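Search this site
Type and press enter

In Praise of Dull Cloth

I want to make a case for charcoal. Or brownish gray, or that bluish gray it turns into when you carry it away from the window – I've been sewing with the stuff all winter and I still couldn't tell you which one it is, and I love that!

Most people walk into a fabric store and head straight for the prints. I did it for years. I have a whole shelf of prints, lemons and foxes and one with tiny sailboats, and I've made maybe two things out of them. You can't wear a sailboat shirt three times in one week. A plain matte gray you can wear until the elbows go, and then you patch the elbows and keep going.

What won me over was the Flolten pattern, an overshirt with 30 pieces (yes, 30, the pocket alone is four). Cut that out of a busy print and all your careful seams vanish. Cut it out of something quiet and every line shows.
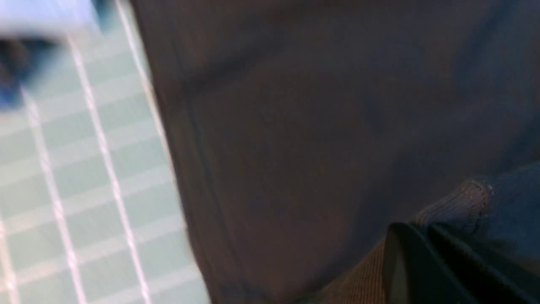

And plain cloth teaches you to look. With no pattern to stare at, you start noticing the weave, how a fold relaxes if you leave it overnight, which way a crease wants to run. My cutting got better in a month, just from paying attention to the grain before I touched the scissors. I used to rush that part. Now it's my favorite half hour of the whole project, coffee in hand, smoothing and nudging and smoothing again.

I know the objection: gray is gloomy. Try it with a bright lining! Try it with mustard topstitching, or the ugly orange buttons you've been saving. Dull cloth is generous that way – it lets everything next to it have a turn.

So next time, walk past the foxes. Go to the back wall where the solids are and put your hands on a few bolts. November is a good month for it.

3 comments

Florian Schnyder
Converted. My Flolten is in charcoal twill and I've worn it nearly every day.

pinsandtea
You will take my fox fabric from my cold hands. Lovely piece though.

Maren
Which thread did you use for the mustard topstitching?

Recent posts
The Dendavari Skirt, Second Try
Up to 95 Pins and Still Slipping
Buttons I Can't Throw Away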